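Novedades del taller: hemos probado Fura, el kit de simulación de Rodus

Hacía tiempo que queríamos hablaros de Fura y por fin hemos podido dedicarle unas cuantas tardes seguidas. Para quien no lo tenga en el radar: es un paquete de entornos simulados para brazos robóticos que Rodus vende por licencia anual, pensado para centros de formación y equipos pequeños que quieren ensayar tareas de manipulación antes de tocar el brazo de verdad. Lo instalamos en dos equipos del aula, uno bastante nuevo y otro que ya tiene sus años, y nos ha gustado mucho (bueno, en el segundo tuvimos que bajar la calidad de las sombras, pero a partir de ahí fue como la seda).

El catálogo trae 21 escenas de serie. Hay de todo, desde cajas que apilar hasta piezas que encajar, y cada una se puede retocar: mover la mesa, cambiar la luz, girar los objetos unos grados para que el programa no se aprenda las posiciones de memoria. Esto último nos ganó enseguida. Los alumnos suelen escribir una trayectoria que va perfecta una vez y se estrella en cuanto algo se desplaza un dedo, y con Fura lo descubren en cinco minutos, sin susto y sin nada que recoger del suelo.

Piret Grīnberga, que lleva el grupo de segundo, se quedó enganchada a la escena del ajedrez. Parece la más sencilla y es la que más juego da: las piezas son pequeñas y están cerca unas de otras, así que el brazo tiene que bajar muy vertical y abrir los dedos lo justo. Su grupo lanzó 92 intentos de coger una pieza y dejarla en otra casilla, y de la lista de fallos salió una clase entera sobre alturas de aproximación. «Nunca los había visto discutir con tantas ganas por un par de milímetros», nos contaba luego.

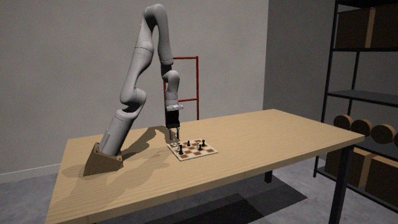

La escena de ajedrez de Fura, con la pinza sobre una esquina del tablero.

Otro detalle que se agradece es que el entorno tenga un poco de vida. Detrás de la mesa hay una estantería con cajas y una estructura roja de tubo, y el brazo proyecta su sombra sobre la madera. Si trabajáis con visión artificial ya sabéis lo que ayuda entrenar con algo más que un fondo liso.

¿Pegas? Alguna. La documentación está en inglés y el capítulo de calibración se queda corto, sobre todo si queréis pasar después el programa a un brazo físico. Nosotros lo resolvimos con los apuntes de Hassanpour, que ya usábamos en el curso de cinemática y que encajan muy bien con el sistema de coordenadas de Fura. También echamos de menos poder guardar una sesión a medias: si cierras, vuelves a la posición inicial. Desde Rodus nos dicen que lo tienen apuntado para la próxima versión.

La licencia de prueba dura casi dos meses, tiempo de sobra para montar una unidad didáctica y ver si os cuadra. En noviembre haremos una demostración abierta en la sala Wenosau, con la escena de ajedrez y alguna más que elijáis vosotros. Si queréis traer vuestro propio código para probarlo, escribidnos antes y os pasamos el formato de los archivos. ¡Nos vemos allí!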